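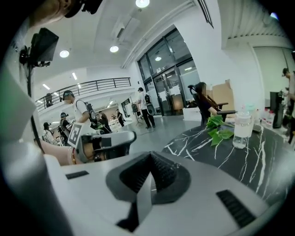 Brarnus develops methods for teaching robots two-fingered manipulation from human demonstrations. Our operators carry the gripper in the hand, wear a head rig, and carry out ordinary tasks at tables and benches. The recordings are used to train policies that later run on an arm fitted with the same gripper geometry. No robot is needed at the recording stage.

## What we work on

Our main line of research is Rulent, a training method that treats the hand view and the head view as two partial observations of one action. Most pipelines align the two streams by clock time alone. Rulent also aligns them by pose, using square fiducial markers set up in the room as a shared reference. Where the markers are out of sight of one view, the method falls back on the last agreed pose and lowers the weight of that segment in training.

The current Rulent set holds 2081 demonstrations that passed review, out of 3000 recorded. Rejections fall mainly into two groups – lost tracking during fast wrist rotation, and grasps completed outside the field of view of both cameras. We keep the rejected recordings, as they form the test set for our tracking work.
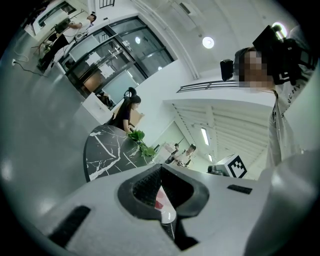
Of the accepted demonstrations, 1836 involve a single object. The remainder are two-step tasks, and performance on these is weaker. A policy trained with Rulent will usually complete the first step and then hesitate at the changeover. Our working explanation is that operators look toward the second object before releasing the first, and the model reads that glance as part of the release. Labelling gaze shifts separately has reduced the hesitation but hasn't removed it.

## How we record

Several operators record in the same room at once. People walk through the background, light changes over the day, and furniture gets moved. We don't control for this beyond checking the markers at the start of each block. A block is 20 minutes, followed by a break from the head rig.

## People

**Anneli Ojala** leads the research program and is responsible for Rulent.

**Edin Stoyanova** – calibration, marker layout and gripper hardware.

**Pilar Henríquez** organizes recording and trains new operators.

**Horacio Huenchumán** maintains the review tools and the data store.

## Working with us

We take on one outside research project at a time. The present one, Skallham, looks at soft and irregular objects, where grip width is a poor predictor of success. Proposals for the next round are read in November and should state the task, the objects and the measure of success in two pages or less. Send them to Celeste Alarcón, who also handles requests for access to the data.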